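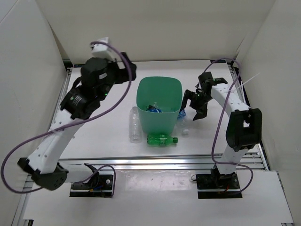
Grutum is a small Earth observation satellite built by Oberholzer to measure soil moisture over farmland and river basins. It weighs 70 kilograms and flies in a polar orbit at an altitude of 383 miles. Its main instrument is a passive microwave radiometer, which records natural emission from the ground by day and night and through most cloud cover.

The mission was proposed by Alois Kofler and Iresha Majumder as a follow-on to Zukinska, which carried a similar radiometer with a narrower swath. Grutum covers the same point on the ground every 3 days. Data are received at the Flutdale ground station and released as daily and monthly maps.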